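Clastholm Community Help > Home and Hobby > Sorting and cleaning

Blue bone-shaped toy and a tablet on the same table – cleaning and storage

Posted by tabletop_311

I keep a soft blue toy in the shape of a dog bone on the same table as a tablet. The toy feels like silicone but the packaging is gone, so it could be rubber. Two things I need to know. What removes lint from the creases at the ends without leaving a film? And can it be left lying on the tablet screen overnight, or will it mark the glass? 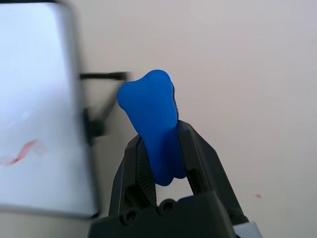
The blue bone, upright, knobbed end at the top.

The finish is matt. I have a bottle of Trovard surface spray but the label does not mention silicone or rubber.

Hema Suvarna
Replied at 9.40 am

Warm water and plain washing-up liquid, 2 drops in a bowl. Work along the creases between the lobes with a soft toothbrush, then rinse until the surface no longer feels slippery. Most films on matt silicone are detergent residue. Air-dry on a rack – paper towels shed fibres and you will be back where you started.

Leave the spray alone until you know the material. Some solvents make rubber go tacky and the change is permanent.

As for the screen, bare glass is unlikely to be harmed, but soft rubber can leave an oily outline on a plastic screen protector. Store the two apart. A tablet lying flat and face up also collects every bit of grit on the table, and anything pressed against it then acts as an abrasive.

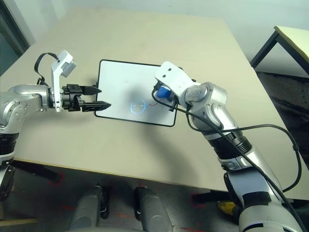

Cleaning the screen

Switch it off first. Dry microfibre cloth, straight strokes, no pressure. If a smear remains, dampen one corner of the cloth with distilled water and go over it once. The black rim holds dust at the join, so finish there with a dry fold.

chaudhary_50
Replied at 1.15 pm

Agree about the washing-up liquid. I put mine in the dishwasher, top rack, and it was fine, but mine was a Bomosora one and said so on the box. A cotton bag does for storage.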